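Small spur gear, does it matter how I measure the OD?
Workshop and Tools > Gears and Drives

kblackburn
Posted March 30, 2019
Posts: 65

I need to order a replacement for the small spur gear in my Goodall bench feeder. The original has two chipped teeth, so I pulled a spare off the shelf that looks like the same part. Before I trust it I want to check the outside diameter, the bore and the tooth count against the old one. The spare is plain steel as far as I know, with no hub and no keyway.

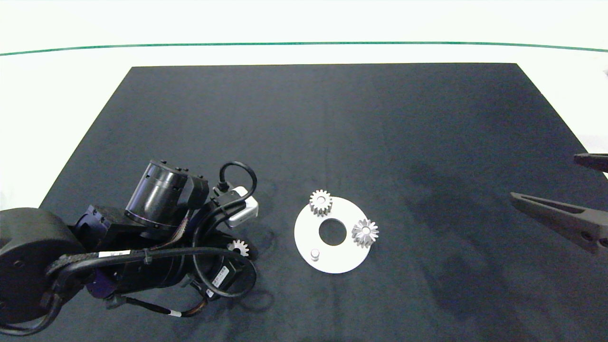
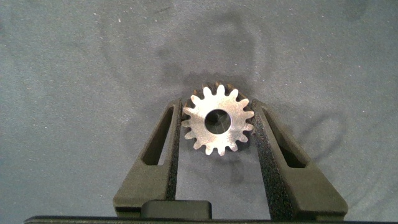

My calipers give a slightly different outside diameter each time I turn the gear and try again. The bore reads the same every time. Is the gear bad, or am I doing something wrong?

Kelly Blackburn

ollus_fan
Posts: 3000

Does it have an odd number of teeth? If so there is no tooth directly across from any other tooth, and flat caliper jaws will read a little small. With an even number you can go tip to tip and it comes out right.

kblackburn

Odd. I counted 15 on the old one and 15 on the spare.

ollus_fan

Then that's your answer. Measure from the edge of the bore to the tip of one tooth, double it, and add the bore diameter. Do it on a few teeth and average them.

K_Cropper
Posts: 212

I don't agree with doubling. Whatever error you have in that one reading gets doubled too, and the inside jaw never sits quite right against a small bore. Put a snug pin through the bore, measure from the far side of the pin to the tooth tip, and subtract half the pin. Then double that if you have to, but at least the pin gives the jaw something solid.

ollus_fan

You are still doubling.

K_Cropper

Yes, a better number.

benchrat
Posts: 480

The outside diameter won't tell you if the gear fits anyway. Two gears can have the same OD and the same tooth count and still have a different pressure angle. I bought one from Fultel in February that matched on paper and it growled from the first turn. Roll the spare against the mating gear by hand and feel for it binding.

kblackburn

The mating gear is still in the feeder and I would have to take the side plate off to reach it. I can do that. Should I clean the grease off first?

benchrat

Yes, both gears. Old grease hides a lot. A toothbrush and mineral spirits is fine.

K_Cropper

Check the backlash while you have it open. If there is no play at all between the teeth, don't run it. And look at the teeth on the mating gear. If yours chipped, the other one probably took a hit too, and a good spare won't last against it.

Kirsty Cropper

kblackburn

Side plate is off. The mating gear has a burr on one tooth but nothing missing. The spare rolls through smoothly except at that spot.

ollus_fan

Take the burr down with a fine stone, a few light strokes. Don't use a file.

benchrat

I use a needle file for that and never had a problem.

ollus_fan

On soft gears, sure. On a hardened one it will just skate.

kblackburn

I have a stone, so I'll use that. If it still catches I'll order the pair from Cirnness and change both.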